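Notebook, October, table corner

Finally got the side table set up the way Halima Okafor and I sketched it, and I love it! The dark mat makes everything easy to find. Woven bowl on the left for small stuff, lamp at the far end, tissues along the back where they don't get in the way. The lamp is the old Revanach one – still the best joint springs we have.
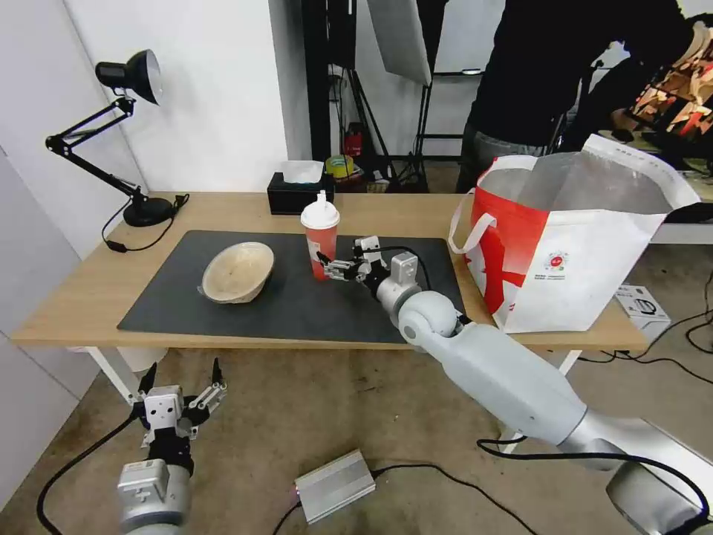 Pthalo samples from Kimaro go in the bowl from now on, 17 of them, so please don't leave them on the windowsill again. Drinks are fine at this table as long as they stay off the samples.

The bag lives on the right-hand end. Pornthip Hemmin wanted it on the floor, but we tried that for three days and I kept kicking it. Up on the table is so much better.

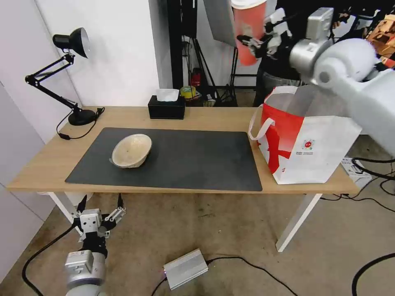

Next up is a second mat, same gray if I can find it. Also need to ask Halima where the spare bulbs went. Jollasel order is 7 items so far, add yours by 4 pm.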